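Household Tips from Skistuvgate: Taming the Soft Toy Pile

If you have children in the house, or grandchildren who come and go, or a dog with expensive tastes, you will know how soft toys gather. One comes home from the fair, two more arrive at a birthday, somebody's aunt sends one in the mail, and before long there's a drift of them at the foot of the bed and another behind the couch. I have been asked for a toy page ever since I wrote the one on linen closets, and I've put it off because my own house was not fit to give advice from. It is a little better now, so let's begin!

Start with the bin and leave the toys alone for a bit

Most of us buy something to put the toys in after we've already sorted them, and then we're standing in the store on a Saturday guessing at the size. I'd go the other way around. Look through the house first for something you already own. Old plastic bins are wonderful for this and nearly every family has one in the garage with a bit of rope and a dead battery in the bottom of it. The hard molded kind will outlive us all, and it can be washed, which a wicker basket really can't (I loved my wicker basket, but it caught on every knitted ear that went near it and I was forever snipping loops).

What you want is a smooth inside. Run your bare hand all the way around, slowly, along the rim and down into the corners, and if anything scratches you it will certainly snag a knitted toy. A rough spot on plastic can usually be taken down with a piece of 400 grit wet-and-dry paper, used wet, with very little pressure. If the spot is really bad, start with 200 and finish with the finer one. Wipe away the dust and feel it again.

Washing an old plastic bin

Do this outdoors if the weather is kind. You'll need a bucket of warm water, a squirt of dish soap, an old toothbrush, a soft cloth and a towel. Please leave the scouring pads in the kitchen, as they dull a glossy surface for good and a dull surface holds dirt.

Tip out whatever is loose and give the bin a good knock on the underside. Then wash the big flat parts with the cloth, inside and out, and save the toothbrush for the molded parts. Molded plastic is full of ribs and ledges and little slots, and every one of them is a shelf for fluff. I work from the top down so the dirty water isn't running over what I've just done. For the slots, wrap a thin corner of the cloth over the end of a butter knife and slide it through. A cotton swab does the very small ones.

Stickers and old labels are a matter of taste. I leave them if they're holding tight and tidy. If you want one off, lay a rag soaked in warm soapy water over it, go and have your coffee, and come back to it with a plastic scraper or the edge of an old store card. Cooking oil will shift the gum that stays behind, and then of course you have to wash off the oil.

Rinse well and stand the thing on its edge to drain. A bin left flat to dry will keep a puddle in the ledges for days, and I've put toys on top of that puddle more than once and been sorry. Turn it after an hour and let the other side drain too.

Straps and webbing

A good many bins and carriers have a woven strap, and straps are the part that people forget. They get dragged along the floor and held by sticky hands, and webbing takes all of it in. If the strap comes off, put it in a zipped mesh bag and wash it cool with the towels. If it doesn't, lay it flat along a board and scrub it with soapy water and a nail brush, along its length first and then across, and press it between two towels afterward.

Look hard at the stitching where the strap is folded back on itself. That's where the load goes. If you see threads lifting, trim them short (never pull!) and run a few new rows across with heavy polyester thread and a stout needle. A thimble is a kindness here. If the stitching is truly going, take the strap off altogether, and use the bin as a bin that stays put.

I should say too that a long loop of strap doesn't belong anywhere near a baby's room. Tuck it away, shorten it, or remove it.

The sorting

Now for the toys. Spread a clean sheet on the floor and bring them all to it, from every room, even the car. Set a chair beside you with the bin on the seat, because your knees and back will thank you, and it is so much easier to drop a toy into something at elbow height than to keep bending to the floor. A sturdy kitchen chair is fine as long as the bin sits squarely on it and you aren't sharing the room with a toddler who climbs.

Pick up each toy and give it a real going-over. Check the seams with your thumbs, check any eyes or buttons by tugging on them, and give it a sniff. I know that sounds silly, but a toy that smells musty will pass it on to all its neighbors within a week. From there it goes to the wash, to the mending basket, to the give-away bag or straight into the bin.

Children should be in on this, if they're old enough to have opinions, and mine had opinions at two. Let them choose what stays out. We once had 50 on the sheet and got through them in an afternoon with a break for toast, and there were fewer tears than I'd feared. A reader from Talomville wrote to say that her family keeps a "resting" box on top of the wardrobe and swaps a few toys in and out each month, so nothing has to be given up for good on the day. I think that's very wise and I've copied it.

Washing the toys themselves

Do read the little fabric tag before anything else. It's tempting to snip it off, and if it bothers a child at bedtime then by all means do, but jot down what it says first. Some stuffings clump dreadfully in a machine.

Most knitted and plush toys can go in a pillowcase with the end tied shut, on a cool, gentle wash with half your usual detergent. Ribbed knits want a bit more care than smooth plush, as the ribs stretch when they're heavy with water. Lift a wet one with both hands under it, never by a leg or an ear, roll it in a towel and press. Then pat it back into shape while it's still damp and dry it flat on a rack, turning it every few hours. Pegging it up by one end will give you a very long toy indeed.

Anything with a music box or batteries gets a sponge-down only. Mix a little soap in water, beat it up until it foams, and use the foam and not the water. Work in small patches and wipe each one with a barely damp cloth.

Keep a small roll of tape handy for stray threads and lint. Bits of thread find their way onto every ledge of a molded bin, however well you washed it, and a dab of tape picks them off quicker than fingers do.

Filling the bin

Big ones go in first, then the long thin ones down the sides, then the small ones on top where they can be found. Don't pack it to the brim. If a child can't see what is in there, out it all comes on the floor — and you're back where you started. I like to be able to slide my whole hand down the side.

Keep it out of strong sun if you can. A sunny window is lovely for drying things but knitted colors do fade, and they fade on one side, which looks worse than fading all over. Ours lives in the hall, where it gets a little morning light and no more.
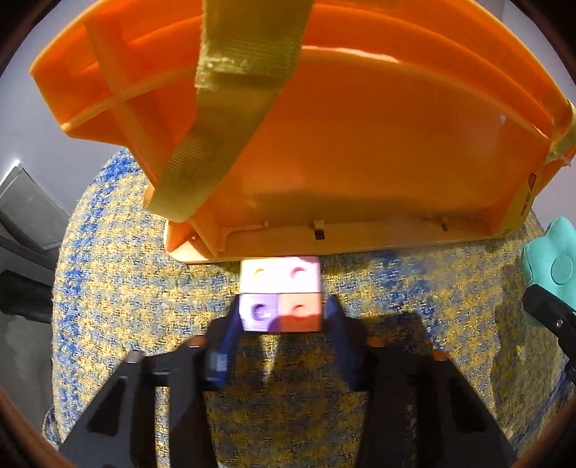
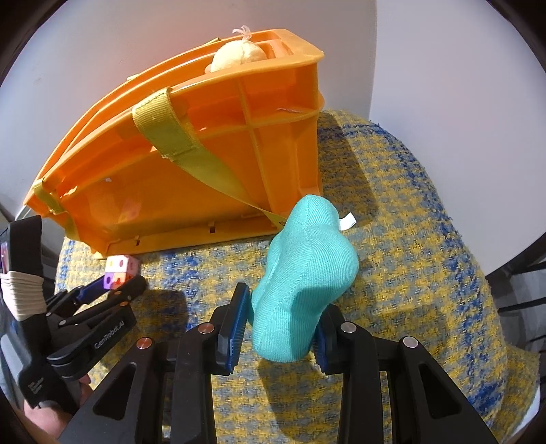 The orange bin with its woven strap, and in the second picture the teal toy as well.

Next month I hope to get to bath toys, which are a different problem altogether and a slimier one. If you have a good way of drying out the squirting kind, do write in before then.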